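Sorting packaging before it goes out – what do you keep?

mugo_29
We let bags, cartons and wrappers pile up on the living room table until there's no room for a cup. How do you all sort it?

Flusgate
Two lots. Cartons and bottles get rinsed and go in recycling. Film, wrappers and net bags go in the trash. Takes me 5 minutes.

wandholm74
I wouldn't trash the nets. Mesh fruit bags are good for scrubbing pots, and yarn ends can be tied up in them for stuffing.

Flusgate
How many pot scrubbers does one house need? I kept nets for 2 years and threw out the whole drawer.

prodow
Depends on your town too. Ours takes milk cartons but wants the caps left on. Check before you rinse anything.

wandholm74
Fair, but yarn is not trash. Bundle it by color and it keeps fine.

mugo_29
OK, trying it this afternoon. Small scraps together first, yarn kept apart, cartons last. I'm with Flusgate on the nets – sorry.

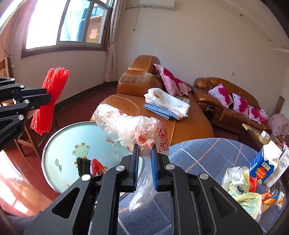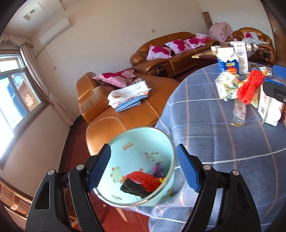

Red yarn and a plastic bag in the first, the green net in with the scraps in the second.

prodow
Flatten the cartons, they take up half the bin otherwise.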